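**Disparo del diferencial al enchufar la tostadora y otros aparatos de cocina**

**Relu Dobre**

Vivo en un piso antiguo de Rosales. Cambié el cuadro el pasado octubre y desde entonces el diferencial salta de vez en cuando, casi siempre con algo de la cocina en marcha. El magnetotérmico de esa línea no se mueve. He probado lo siguiente:

- Desconectar todo y rearmar: aguanta.
- Conectar solo el frigorífico: aguanta.
- Frigorífico, horno y tostadora a la vez: salta a los 2 minutos, no siempre.

¿Puede ser exceso de consumo? ¿Serviría poner un diferencial de más amperios?

---

**Bethel Tsegaye**

No es consumo. El diferencial compara la corriente que entra por fase con la que vuelve por neutro; si la diferencia supera su sensibilidad (30 mA en vivienda), abre. Un calibre mayor en amperios no cambia esa sensibilidad.

Lo habitual en cocina es la suma de fugas pequeñas. Las resistencias blindadas de hornos y tostadoras absorben humedad por el aislante cuando pasan tiempo sin uso, y cada aparato puede derivar unos pocos miliamperios sin estar averiado.
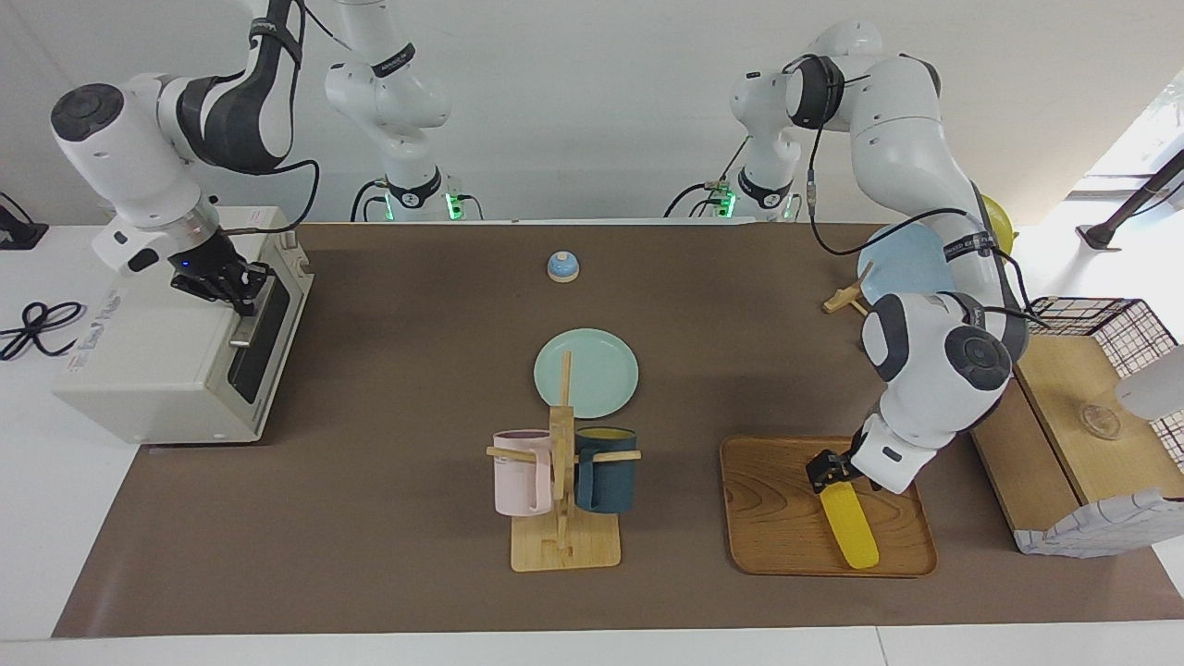 Para localizar la fuga hace falta una pinza de fugas, abrazando fase y neutro juntos, o un medidor de aislamiento. Con este último, desenchufe los aparatos, baje el general y mida entre conductores activos y tierra a 500 V. El mínimo reglamentario es 0,5 MΩ. Si la instalación da un valor alto —400 MΩ es normal en cable nuevo—, el problema está en los aparatos y se comprueban uno a uno.

Revise también que en el cuadro nuevo no hayan mezclado neutros de dos diferenciales. Produce exactamente ese disparo intermitente.

---

**Lamai Paisan**

A mí me pasaba igual y era el horno. Cambié la resistencia y listo.

---

**Diễm Sầm**

De acuerdo con Bethel, con un matiz: un diferencial de 30 mA puede disparar legalmente desde 15 mA. Con 4 aparatos que deriven cada uno unos miliamperios se llega sin que haya defecto. En ese caso se reparten los circuitos entre dos diferenciales. No puentee la tierra de ningún aparato para probar.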